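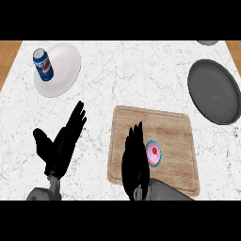 Two Hands, One Operator: Notes on Collecting Demonstrations in Simulation

Lorna Lumanlan
May
60 shares
13 comments

Speaker notes, long version. The slides carry very little text, so read these alongside them.

Opening

Start with the task sentence and leave it on the screen: "Put the can and the cupcake on the plate." Ask the room how many hands it takes. Most people say one. Then ask which hand, and wait.

The point to get across early is that a demonstration holds many decisions the task sentence leaves out. Which hand goes first, where the other one waits, how high the wrist travels over the board. The policy learns all of it, including the parts the operator never thought about.

Setup in brief

Keep this under two minutes. The operator wears tracked gloves and a headset. Wrist position drives the arm, finger bend drives the hand. The simulator is Clinow, the recording tool is Loto. Loto stores joint targets, measured joint angles and camera images on one clock. Mention the clock twice. Half the trouble in our first month came from images that were three steps behind the joints.

Numbers for the slide: 600 demonstrations kept, 15 operators, 60 control steps per second.

If someone asks why simulation and not hardware: resets. A scene goes back to its start state at a key press, and a dropped object costs nothing. Contact is the price we pay. A soft wrapper is stiff in Clinow, and operators learn to squeeze in a way that would ruin a real cupcake. Say this plainly and move on.

Mapping a human hand onto a robot hand

Two choices were tested. Fingertip matching tries to put each robot fingertip where the glove's fingertip is. Joint matching copies bend angles and ignores where the tips end up. Fingertip matching is better for small objects and worse for the thumb, because the operator's thumb and the robot's thumb have different bases. Joint matching feels better to new operators. We ended up with a blend: joint matching while the hand is open, fingertip matching as it closes.

Do not show the equation. It is in the handout.

Scale is a separate matter. One to one for wrist motion, no exceptions. Nele Voß tried a reduced scale near objects to get finer control, and operators lost track of where their own arms were each time the scale changed. Her notes are on the shared drive for anyone who wants to repeat it.

The approach

Spend the most time on this part. In the cupcake task the object sits on a wooden cutting board, and the hand has to come in over that board. Three things to teach an operator:

1. Set the wrist angle before moving down. Late wrist turns sweep the fingers across the board and push the object away.

2. Park the idle hand open over bare tabletop, away from the plate. An idle hand that drifts is recorded as motion, and the policy will copy the drift.

3. Look at the object from above before closing. With this camera the right hand can cover nearly all of the cupcake, leaving a bit of pink and the teal scalloped edge. The operator can lean the headset to see past the fingers. The policy has only the recorded view, so the last clear look has to be in the data. 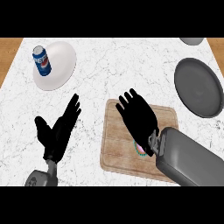 Pauses and dead time

Operators pause before a grasp. New operators pause a lot. Early on we left the pauses in, and the trained policy would hover over the object and sometimes never close. Trimming all of them was also bad – the hand then closed before the arm had settled. The rule now is to shorten any still period to 15 control steps. Loto does this on export, and the raw file is left alone.

Rejecting demonstrations

Final object position is a poor filter when used alone. A can that gets knocked over and stood back up passes it. The Dumitrescu check looks at object speed before first contact with the intended hand. Anything that moved early is flagged, and a person decides. Out of one batch more than 60 were flagged and 13 were thrown away. Recoveries were kept in a separate set, labeled as such.

Skip the next slide if time is short. It compares operators, and the only result worth saying aloud is that left-handed operators used the right hand for the cupcake as often as everyone else did. The board is on that side.

Open items

Handover between hands is not solved. Depth judgment in the headset is worse at the far part of the table, and we have no fix beyond practice. Jerano is the next task set and adds a lid, so both hands will be needed at once.

Questions. Repeat each one into the microphone before answering. The handout link goes up on the last slide and stays there until the room clears.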